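티켓 246번 / 공유주방 예약 페이지에서 금요일 저녁 시간대가 두 번 잡히는 문제
상태: 처리 중
작성: Jeanie Niven

안녕하세요, 또 저예요! 지난번에 달력 색깔 고쳐주신 건 잘 쓰고 있어요 ㅎㅎ 이번엔 좀 급한 건데요, Skorthorpe 주방 예약을 Salto로 옮긴 뒤로 금요일 저녁이 자꾸 두 팀한테 동시에 확정돼요. 2월 들어서만 벌써 3번째예요. 예약자 둘 다 확정 메일을 받아서 둘 다 장 봐서 오시는 거죠... 제가 문 앞에서 얼마나 진땀을 뺐는지 몰라요.

제가 해본 것들 적어둘게요.
브라우저 캐시 지우기: 그대로예요.
다른 계정으로 로그인: 관리자 화면엔 한 팀만 보이는데 메일은 두 통 나가요.
정리 시간을 0분으로 바꾸기: 오, 이러니까 안 겹쳐요! 근데 그러면 앞 팀이 설거지할 시간이 없어서 못 써요.
정리 시간을 다시 30분으로: 바로 또 겹쳐요.

답변 (Otakar Vrabec)
꼼꼼하게 적어주셔서 원인 찾기가 한결 편했어요. 정리 시간이 들어간 예약은 끝나는 시각을 두 군데에 따로 저장하는데, 확정 메일 쪽이 정리 시간을 뺀 값을 보고 있었네요. 임시로 설정에서 '자동 확정'을 꺼주세요. 그러면 직접 승인하실 때까지 메일이 안 나가요. 혹시 품목 목록도 이상하면 같이 알려주시고요.

추가 (Jeanie Niven)
자동 확정 껐어요! 어젯밤에 시험 삼아 Finlay Crichton 씨랑 제가 동시에 같은 시간을 눌러봤는데 이번엔 둘 다 '대기'로 떴어요. 다행이다 싶네요. 그런데 말씀하신 품목 목록, 그것도 이상해요. 사진 붙일게요.

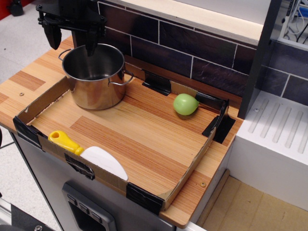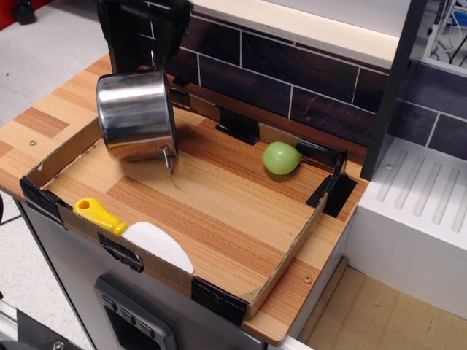

품목 목록은 예약할 때 같이 빌릴 조리도구를 고르는 칸인데, 옮기면서 분류가 몽땅 합쳐졌어요. 예전엔 양수 냄비랑 편수 냄비가 따로 있었거든요. 첫 번째 사진처럼 양쪽에 고리 손잡이가 달린 스테인리스 냄비는 '양수'로, 두 번째 사진의 소스팬은 '편수'로 넣고 싶은데 지금은 둘 다 그냥 '냄비'로만 들어가요. 그래서 소스팬 하나가 대여 중이면 큰 냄비까지 전부 '대여 불가'로 떠요. 분류를 새로 만들어도 저장을 누르면 사라지고요.

답변 (Otakar Vrabec)
분류가 사라지는 건 별개 문제라서 같은 티켓에 하위 항목으로 달아둘게요. 혹시 분류 이름에 띄어쓰기를 넣으셨나요? 빼고 저장해봐 주세요.

추가 (Jeanie Niven)
헉, 띄어쓰기 빼니까 저장돼요! '양수냄비', '편수냄비' 둘 다 잘 남아 있어요. 메일 쪽 수정이 올라가면 자동 확정을 다시 켜볼 테니 알려주세요. 이번 금요일 저녁은 제가 직접 승인하고 있을게요.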